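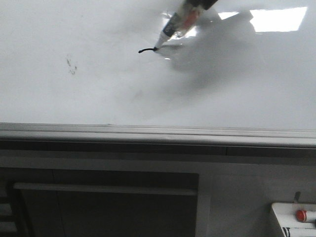 Is this the same thing as last November, or do we have to have done the first round? Tamgate asked under the old listing whether people who never came before can still sign up. Yes. New people very welcome, please come, we are short.

CALL FOR PARTICIPANTS: whiteboard handwriting, numbers and short strokes
Fenville, upstairs room, evening sessions

What we need. People who will stand at a whiteboard and write. Numbers mostly, some single lines and hooks, the bits numbers are made of. We're putting together a set of 600 handwritten digits for Gudeo, a practice book for adults who are learning to write or getting back to it after an injury or a long gap. The printed number books all use one perfect 2 and no real person writes it that way. We want the real ones. Flat bottoms, loopy bottoms, the kind that look like a Z.

Left handers especially!! Only have a couple so far and the book needs more.

You do not need nice writing. Please stop emailing to say your writing is bad, bad is fine.

What you do: 7 short rounds, black dry-erase marker, breaks in between. You write a number, we take it down, wipe, next one. Some rounds are slow, some at your normal speed, one with the hand you don't normally use. Sitting or standing, up to you, the board can come down lower if you need it lower.
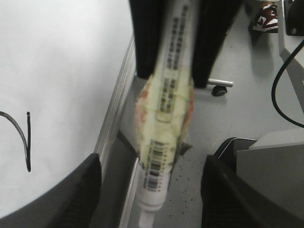

Whole thing takes 2 hours including the form at the start, which is longer than it should be, sorry, I'm cutting it down. If you get tired stop early, you still get paid for the full session. Tea and cookies on the side table. Parking behind the building, the front spots belong to the dentist and they do tow.

Who can take part
Anyone 18 or over who can hold a marker. Shaky hands, stiff hands, splints, all good. English doesn't have to be your first language, and if you learned your numbers in another country that's a real plus, the ones and sevens come out so different. If you cross your sevens say so on the form.

Who can't, this time: people who do lettering or signs for a living. Nothing personal, you're too even.

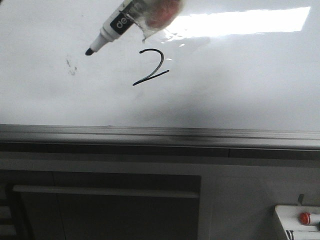

A 2 with a long straight base, black marker on the board.

Pay is a gift card for Okoro, the grocery store, handed over when you leave. Bus fare back too if you keep the ticket. We can't do cash, please don't ask at the desk, they dont know anything about it.

Wear sleeves you don't mind getting ink on. The board ghosts a bit where it's been wiped, just write next to the marks. Markers are ours but bring your own if you have a grip you like, fat ones, foam sleeves, tape round the barrel, whatever you use at home. We'd like to hear about it.
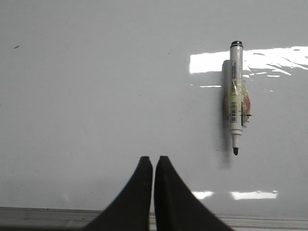
Marker with tape wrapped around the middle of the barrel.

Also looking for one paid helper for the evenings. Wiping down, putting caps back on, keeping the sheets in order, letting people in at the side door. Not hard but you have to be on time, first session starts 6 pm sharp and the door locks behind you. Same email, put HELPER in the subject line so it doesnt get lost with the rest.

To sign up: email Ayodele Adeyemi at the Gudeo desk, Fenville. Give your name, which hand you write with, which evenings are no good, and anything we should know about stairs (there is an elevator, it's slow, allow extra). You'll get a time back in a day or two. If you hear nothing write again, the spam folder has been eating things.

Sessions run until we have enough or the room booking runs out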